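The Floor Under the Floor

When I bought my apartment in Temenar I looked at the windows, the boiler, the water pressure and the neighbors. I did not look down. There was gray carpet down there, the kind you get in a dentist's waiting room, and I figured I'd deal with it someday.

Someday came in August, at one in the morning, when I knocked a full glass of red wine off the arm of the couch. I peeled back a corner to see how far it had gone (all the way, plus some) and underneath the carpet was green linoleum, and underneath the linoleum was newspaper, and underneath the newspaper was wood. Real boards! I sat there with a flashlight between my teeth, pulling up more and more of it, until the guy downstairs banged on his ceiling.

I've been a floor person ever since. I'm sorry to everyone who has had me over for dinner this past year. I look at your floors before I say hello.
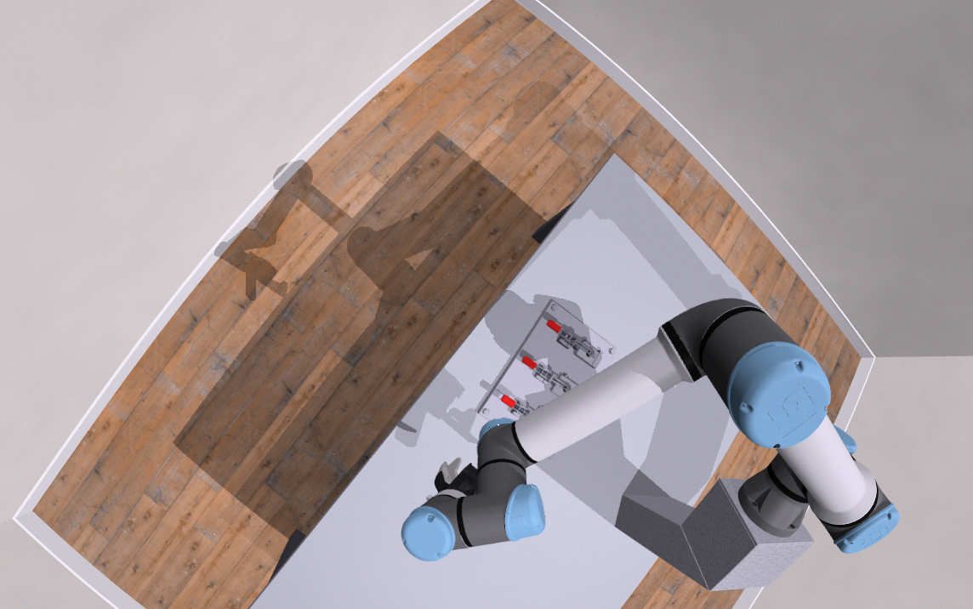
Narrow boards with dark knots, gray scuffs and paler worn streaks.

Mine are pine, or at least the living room is. The hallway is something harder and redder that I still haven't identified, and in the bedroom somebody ran out of one kind and finished up with another, right about where a bed would hide it. I love that person. I've done the same with wallpaper behind a bookcase.

My first move was to rent a drum sander, which I'd like to talk you out of. A drum sander weighs as much as a calf and has the same ideas about where it wants to go. The man at the rental counter told me to keep it moving at all times, and I nodded like someone who would, and then my phone rang. The dip I made is by the radiator. It's shallow, but put a marble down anywhere in that half of the room and that's where it ends up. My nephew thinks it's the best thing in the apartment.

So I took the sander back and went looking for advice, and that's how I found Bucur, a salvage yard out past the ring road where they take apart old houses and sell you the pieces. It's a wonderful place to lose an afternoon. There are doors leaning on doors, bathtubs with rainwater in them, and at the back a long open shed full of floorboards tied up in bundles and sorted by width. They let you root around in there as long as you like. I needed 23 boards to patch what the wine and a very old leak had ruined between them, and I came home with 30, and I have already used up the spares.

What I learned at Bucur is that hardly anybody who loves old floors wants them perfect. I'd been picturing a bowling alley. The woman who helped me load the car took one look at my phone pictures and asked why on earth I wanted to sand off the good part. She meant the wear. There's a path across my living room, from the door to the window, where the boards are paler and a tiny bit dished, and it goes around something big that isn't there anymore. A table, I guess, or a piano. Generations of people walked around that thing in their socks. And I'd been about to grind it flat!

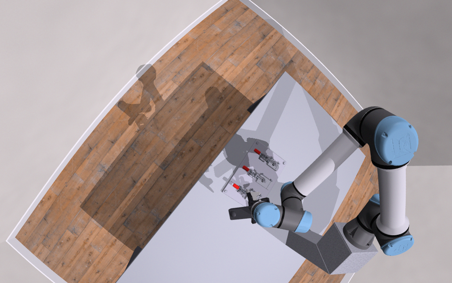
A robotic arm over a light gray work surface, on a floor of brown planks

From then on I worked by hand. I scrubbed with warm water and a little soap, a few boards at a time, and let everything dry with the windows open. I scraped the old glue off with a cabinet scraper, which is a flat piece of steel that looks like nothing at all and costs less than lunch. Once you get the angle right it pulls up shavings so thin you can see your fingers through them. Before you get the angle right it gives you a blister on each thumb. I listened to an entire audiobook about the Franco-Prussian War and couldn't tell you who won what, but the corner by the kitchen looks terrific.

Then came the gaps. People get very heated about gaps. One school says fill them, with slivers of wood or rope or a paste of sawdust and glue. The other says leave them alone, the floor needs to breathe, your grandmother had gaps. I tried the paste in the hallway and it looked great until the heat came on for the winter, when it cracked and started popping out in little crumbs that I kept mistaking for mouse business. In the living room I left the gaps be. Yes, there's a draft. Yes, I have lost two earrings and a guitar pick. I bought thicker socks.

If you're doing slivers, go slowly. You glue one side only, you tap it down with a block, you let it sit overnight and shave it level in the morning. I did four in an evening when I was in a good mood, fewer when I wasn't, and I borrowed every clamp my brother-in-law owns for gluing up the split boards on the kitchen counter. For a while there you couldn't make toast.

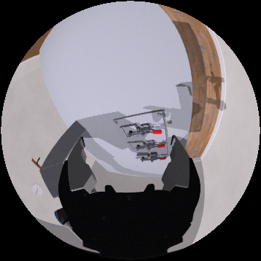

Toggle clamps, with bright red grips on their levers.

Now, finish. I went back and forth on this for weeks. Varnish is tough but it sits on top, and when it goes it goes in patches, like a bad sunburn. Oil soaks in and smells like an art school. Wax is soft and lovely and will not forgive a wet umbrella. In the end I used a hard-wax oil called Brusavano, mostly on the say-so of the woman at the salvage yard, and I put it on with an old T-shirt, two thin coats, on my knees, backing toward the door. The first coat was the best moment of the whole project. The boards had been this sad dusty beige all summer, and then the cloth went over and out came honey, and a darker brown next to it, and all these knots I'd never noticed. I yelled. The guy downstairs banged on his ceiling.

(We're friends now, by the way. His name is Erneo, and he came up to complain and ended up on the floor with a scraper. He has carpet too. He'd never looked.)

People ask me if it was worth it, and I never know what to tell them. My knees would say no. A decent contractor would have been in and out while I was still picking glue out of my hair, and his floor wouldn't have a dip by the radiator. It creaks, too. There's one board outside the bathroom that goes off like a duck, and I've screwed it down and powdered it and talked to it, and it still gets me every night.

But I know that floor now. I know which board has the burn mark the size of a coin, and which one has a row of tiny nail holes where somebody once tacked down the edge of a rug. I found a child's pencil line along the baseboard, with a wobbly little train on it, and I oiled around that.

The hallway is next. I've pulled up the first strip of linoleum and there's more newspaper under it, mostly ads for hats and one very long letter to the editor about pigeons, and I've stopped work for the time being so I can read it.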